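Cable ties on outdoor runs: nylon or steel? 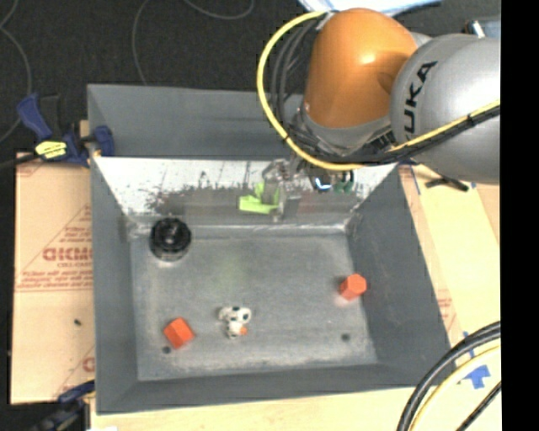

Kermont, October

brackenfold
Re-running the armoured cable from the house to the workshop, 9 m along a south-facing wall. The old nylon ties have gone brittle and two snapped when I touched them. Planning on Pamell black ties at 600 mm spacing. Any reason to pay for stainless?

ohm_on_the_range
Ties are the wrong fixing for a wall. Use cleats, screwed and plugged. Ties are for holding cables to each other or to tray.

brackenfold
There is tray for most of it. Galvanised, already up. Should have said.

tidewrack
Then black UV-stabilised nylon is fine. Natural (white) nylon is not, whatever the packet says. Mine on the Tlapale site have been up for years in full sun with no cracking. Don't pull them dead tight, leave enough slack for the cable to move with temperature.

ohm_on_the_range
Disagree on nylon. Stainless, coated if it touches the sheath. If the run passes over a doorway or any way out, plastic alone should not be holding it up in a fire.

tidewrack
Agreed for the doorway. For a tray at waist height on an outside wall it is money wasted. The tray carries the weight and the tie only stops the cable wandering.

lathe_and_let
600 is too wide if the tray is on edge. I would halve it there. Flat tray, leave as is.

brackenfold
On edge for the last 2 m, flat before that. Will close it up on that part.

Gland_232
Check the tail length before you cut. Gralumura ties are sold by overall length and the usable loop is a good deal less. Also trim flush with proper cutters. A tail cut at an angle will open your hand.

ohm_on_the_range
Still say stainless. It's about 60 ties at most, the difference is small.

brackenfold
Going with black nylon on the tray and coated steel over the door. Thanks all.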